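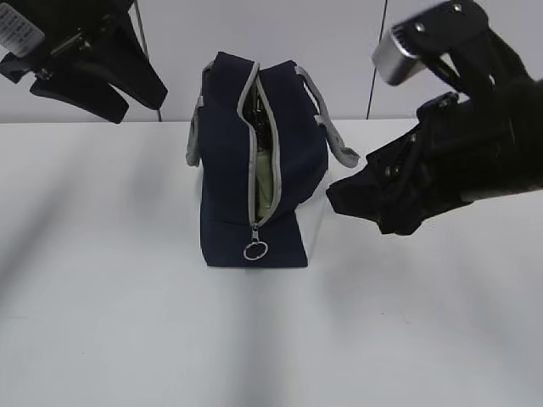

**Ticket: product import stops short, no error shown**
Opened: Jun 27, 2018
Status: open, waiting on me (sorry!)

Hello again. I've been trying to move our catalogue into the new Vorneo shop since breakfast and I'm stuck, so I'll put down everything I've tried and you can tell me which bit was daft.

The spreadsheet comes out of Retamal, our old till system, and it has 1,307 products in it. I save it as a CSV, upload it, the green bar crawls along for ages and then I get "Import complete". Lovely. Except the shop only has 1,000 products in it. There's no warning and nothing in the error log, and the last item that makes it in is a perfectly ordinary navy tote.

What I've tried so far:

1. Uploaded it again. Same result, but now with duplicates, which I had to delete by hand (well, a page at a time, 30 to a page, so you can imagine).
2. Different browser. No change.
3. Opened the file in a text editor to look for odd characters. There was a stray pound sign in one of the prices, so I took it out and got very excited. No change.
4. Sorted the sheet by name instead of by code, then ran it again. It stopped at the same number, only on a different product, so I don't think it's one bad row.

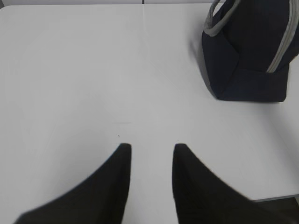 After that I had some lunch and went back to the help pages. There's one on importing which says files can be up to 5 MB, and mine is nowhere near that. It doesn't say anything about rows, or at least I couldn't find it, and I did read the whole thing twice. My old notes from when we moved the Jincombe branch over last October only say "import went fine", but that was a much smaller list, so they're no help at all.

I also wondered about the stock feed from Nindusholm, because it runs in the background and I thought the two might be fighting. I paused it and tried once more – same number again. It's still paused, by the way, so if anybody on your side sees a warning about that, it's me.

Could you tell me whether there's a limit, and whether I can split the file without losing the links between sizes and colours? That's the part that frightens me.

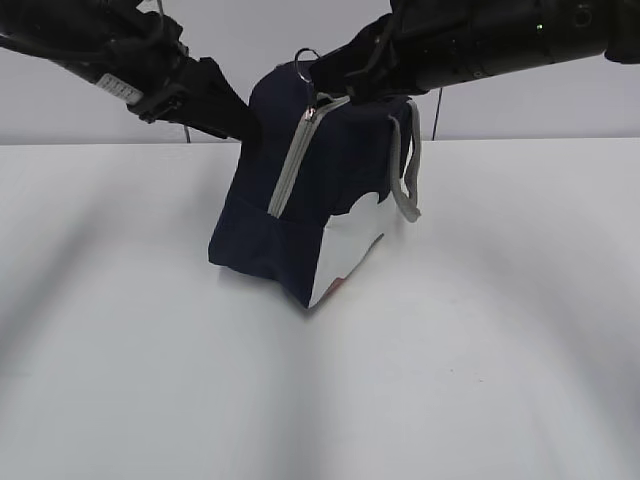 Lautaro Navarrete: There is a row limit on your plan, yes, and the help page ought to say so. Split the file in two, but keep every size and colour of a product in the same half, and copy the header row into both. Leave the stock feed paused until the second half is in.

Right, splitting it now. I've sorted by parent code first so the families stay together, and I've deleted the old lot so there's nothing to clash with. First half is uploading, will post when the second one's done.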